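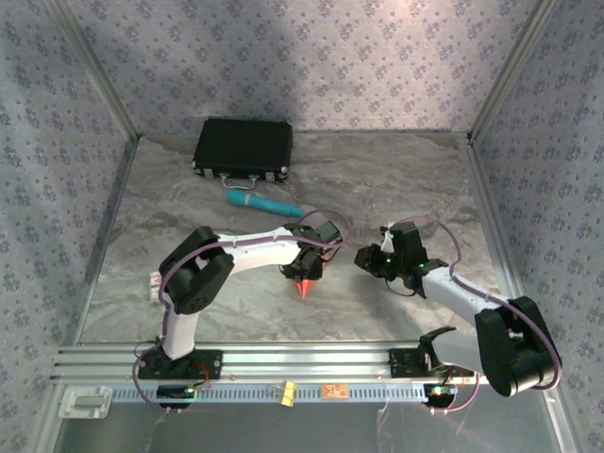

Destik two-arm tabletop set, v0.3

Readme last touched 6 December 2024. Still a draft in places, sorry for the notes-to-self. Ask on the Trevis channel if something is missing, don't guess.

What's in it

1,497 episodes of two arms on one rail, driven by a person, recorded for imitation learning. Each episode is one attempt at one task. Most are objects on a patterned floor (briefcase, microphone, that sort of thing), plus paper folding, plus a small pile of leftovers. Collected on the Trevis bench at Van Wijk, nearly all of it in November.

Not in it: force readings, depth, sound. Yes there is a microphone in some episodes. It's a prop. No audio was recorded.

Layout

episodes/ — one folder per episode, numbered, gaps are deliberate
episodes/N/fixed/ — view from the fixed camera
episodes/N/wrist_l/ and wrist_r/ — views from the wrists
episodes/N/joints.csv — joint positions, commanded and measured
episodes/N/note.txt — whatever the operator typed, often nothing
splits/ — train and held-out lists
scenes.csv — wall paper, floor sheet and object list for each scene

Please don't renumber. The gaps are episodes we pulled and the splits point at the old numbers.

How it was recorded

Operator drives both arms with a pair of leader arms. Dimus does the logging, starts on the pedal, stops on the pedal. If the first second looks frozen that is the operator getting their hands back in place. Trim it if it bothers you, we left it in.

Wall paper and floor sheet get swapped between blocks so a model can't lean on the background. There are 24 scenes in all. Same walls with a different floor counts as a new scene. Same walls and floor with different objects does not — look in the object column for that. I know, confusing. Too late to change.

Objects get placed by hand before the pedal. No jig, no tape marks. We asked operators to vary position and angle and they did, more in the mornings than at the end of the day if you plot it.

Folding tasks

600 episodes, biggest single group. One sheet of coloured paper, flat start, goal is a corner or an edge turned over and creased. Prompts are short: "fold the corner over", "fold the pink sheet" and so on. The prompt names a colour only where the operator remembered to put one in, so don't use it as a colour label, use scenes.csv.

Paper is awkward for the fixed view. Pale flap on a pale floor, hard to tell what is up and what is down. The wrist views carry most of the useful signal here and we would not train folding without them. Expect the fingers to cover a good part of the sheet just when the crease is being made.
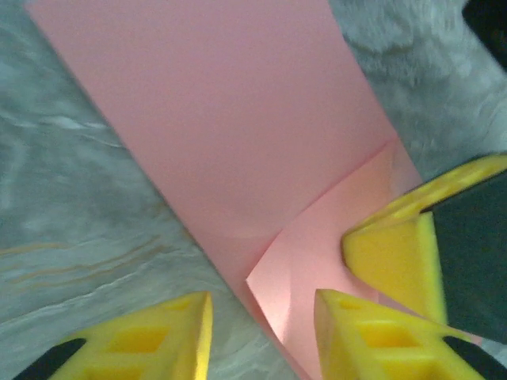
A fold counts as done if the flap stays over by itself after both grippers let go. Springing back a little is fine. Torn paper is a fail even if the shape is right. Slid off the floor sheet, also a fail. Fails are kept in the set and marked, they are good for training a checker.

Labels

success — 0 or 1, set by a second person from the video
task — short string, see tasks.txt
scene — matches scenes.csv
retry — 1 if the operator dropped something and carried on

The retry flag was only added part way through November. Blank means we never looked, not zero. Please don't fill blanks with zero, it has been done once allready and made a mess of the numbers.

Known problems

Left and right wrist folders are swapped in 33 episodes. Listed in swapped.txt. The loader fixes it if you use our loader. If you wrote your own, fix it yourself.

Wrist views go soft on anything right up against the lens. Fixed focus, nothing to be done.

Fixed camera got knocked between two blocks and put back by eye. So don't rely on one calibration for the whole set — there are two files in calib/, the scene list says which.

Clocks: joint log runs slightly ahead of the video on long episodes. Small, but you'll see it on quick moves. Resample by timestamp, never by row number.

Use

Internal to Van Wijk and the Destik partners for now. Fine to train on, fine to show stills in talks. Don't pass on the raw folders, send people to us insted.

Still to do

Second labeller for the leftovers
Proper prompts for the folding group
Decide whether the pulled episodes come back in v0.4
tasks.txt has two spellings of the briefcase task, merge them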